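Kokedon Flower Room: progress report to the Pitiveck Fund
22/03/2021

Grant period to date, covering the move to Kallbridge and the first weeks of arranging.

Where we are

The room is open and the table is in. You will remember that the budget had 400 for "work surface, suitable." We went with a glossy one, which wipes down in a moment and also shows every speck that lands on it. Opinions differ on whether this counts as suitable. It is paid for, so it does.

Spending stands at 1508, with the lease deposit the largest item by a long way. The vases came in under budget because most of them came out of people's cupboards, and they look it. We have asked Sandhu for a new quote on buckets, the first one having included delivery from what must have been the moon.

What we have been doing

In January we promised you 6 finished arrangement guides. Four are written. The fifth, on tulips, is held up by the tulips, which keep bending after you have put them where you want them. The draft now says to hold the bunch by the stems and let the leaves go where they like, and we may leave it at that.

The sixth guide covers small vases with narrow necks. One stem looks elegant in them, two look crowded, and three is an argument. We lay the flowers out flat on the table first and choose from there — slower, but fewer broken stems.

Petals and crumbs remain our main output by volume. A brush has been added to the supplies list.

Stems, leaves and a few blooms at Kallbridge
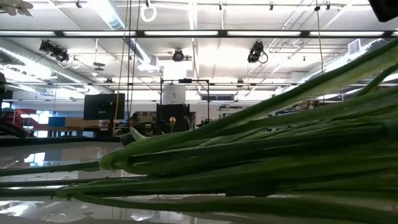
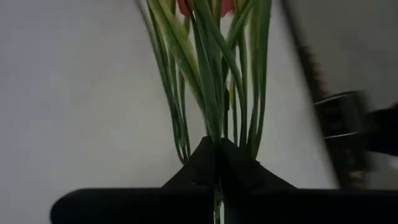
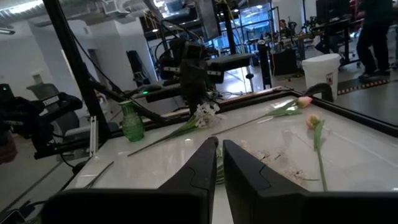
Attendance at the practice sessions has reached 83 visits, counting repeat visitors each time they come, as your form asks. The form also asks for "measurable uplift." We have left that box blank and would be glad of a hint.

Still to do

Finish guides five and six. Settle the bucket question. Find somewhere cooler to keep cut stems overnight, as the present spot is next to a radiator that answers to no one.

We are not asking for more money this quarter. We would like to move about 60 from printing to flowers, if the fund has no objection — the guides can be photocopied and the tulips can't. A yes or no before the next order goes in would be a help.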